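Sport and Media Studies
Unit 6: Reporting a Managerial Change
Course handout, 11 October 2021
Module leader: Jhun Saludo

Purpose of this unit

Students will examine how a football club's change of manager is reported in the first 48 hours, and how the same event reads once a season has been completed. The case used throughout is Droltmont, a second-tier club that dismissed its manager in June and named a successor before pre-season training began. Students are expected to have read the club statement and both match reports in the course pack.

6.1 The announcement

A club statement is a legal and commercial document before it is a piece of news. It is drafted with the manager's contract in view, and its wording is usually agreed by both sides. "Left by mutual consent" may describe a resignation, a dismissal or a negotiated settlement, and a reporter should not choose among these without a second source.

The Droltmont statement ran to four sentences. It thanked the outgoing manager, gave no reason for the change, named a caretaker coach and asked for patience. The local paper, the Wanik Courier, printed it in full on its website and added the league position. The fan site Endus published a much longer piece the same evening, most of it opinion – some of it well informed. Students should note which claims in the Endus article are attributed and which are not.

6.2 Sources close to the club

Reporters covering a single club depend on a small number of people: agents, former players, coaching staff and members of the board. Each has an interest in the outcome. An agent who names three candidates may represent one of them. The customary phrase "sources close to the club" conceals this interest from the reader, and its use should be limited to cases in which the source would otherwise not speak. 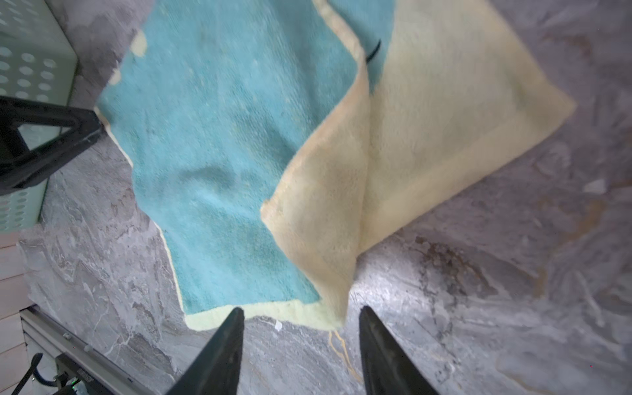
The language of sports reporting carries many set phrases, and managerial stories attract more of them than most. A manager is "under pressure," then "on the brink," then "relieved of his duties." Several of these phrases come from other sports and have lost their original force. To throw in the towel was a boxing term for a trainer's surrender on behalf of his fighter; in football copy it is applied to any manager who resigns, even one whose contract has simply expired. A thick teal bath towel with a cream border, spread out on a marble-patterned floor, has little to do with giving up, and a reader meeting the phrase for the first time would be none the wiser. Write "resigned" where the manager resigned.

6.3 Attendance and results as evidence

Figures are often used to support a judgment already made. The Courier reported a crowd of 3280 for the last home match under the former manager and described it as proof of discontent. The report did not mention that the fixture had been moved to an afternoon kick-off. The visiting club, Derkach, had drawn a crowd of 2000 at its own ground the week before, and no conclusion was drawn from that.

Results require similar care. A new manager's first matches are too few to support a firm claim in either direction. Strength of opposition, injuries and home advantage should all be stated – briefly – before any comparison is offered.

6.4 Pundits and predictions

Broadcast discussion rewards a firm opinion. Written coverage should separate a pundit's forecast from the reporter's own account, and should record who made it and on what date.

Seminar preparation

Read the Courier report and the Endus article side by side. Mark every statement of fact that lacks a named source. Bring a rewritten opening paragraph of no more than 40 words.

Assessed work

Write a news report on the Droltmont appointment using only the material in the course pack. Quotations must be reproduced exactly. Reports without a source list will be returned unmarked. Late submissions are subject to the usual department rules, and requests for an extension should be sent to the module leader before the deadline.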